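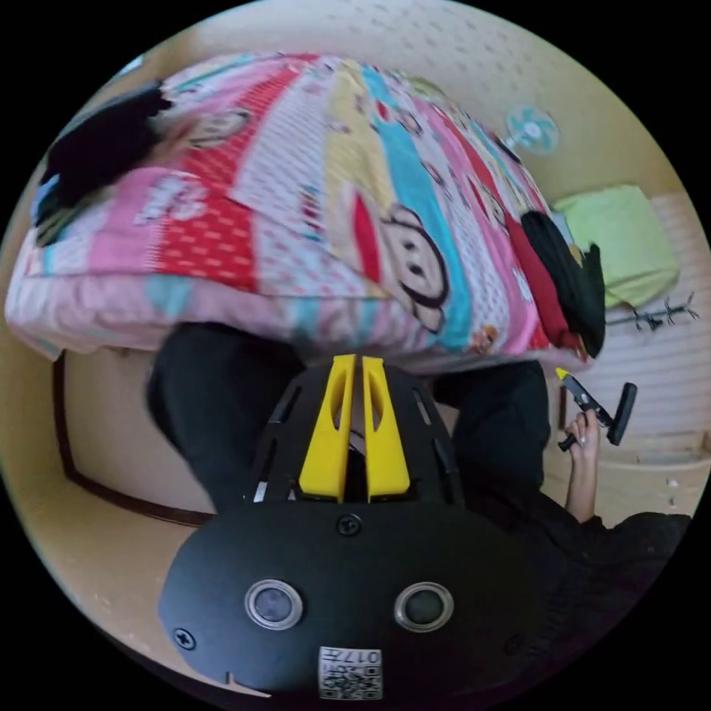
Black front plate with two round openings and a label with a QR code.

Dufour brings Fomix fabric paint to hobby shops

February 2010 - Dufour, maker of colors for craft and costume work, announces that its new fabric paint Fomix is now delivered to shops. The paint is made for silk, cotton and felt, and it can be put on with a normal brush or a sponge. It does not need a hot dye bath.

Fomix comes in 31 colors, in jars of 120 ml. All colors can be mixed with each other and made lighter with water. After drying, the painted fabric is ironed from the back side for five minutes, and then it can be washed by hand in cool water.

"Many of our customers sew costumes at home in the evening, and they asked us for a paint which they can use on the kitchen table," says Keegan Lapointe, product manager at Dufour. "We have tested Fomix on old bed sheets, on scarves and on two full theater capes. On thick felt it takes one more coat, and we write this openly on the jar."

The first 3000 jars left the Dufour warehouse already in December and went to shops which order from the wholesaler Skallel. Further shops can order from now on. A starter set with six colors, two brushes and a piece of white silk has the order number 711.

Together with the paint, Dufour publishes the booklet "Bustard", named after the bird whose brown and white pattern is the first project in it. The booklet shows how to paint a scarf, a pillow cover and a collar for a stage costume. It is free with every starter set, and shops can ask for more copies to lay on the counter.

Color cards and samples for the press are sent on request. Please write to the Dufour press office and name the magazine or the web page for which you work.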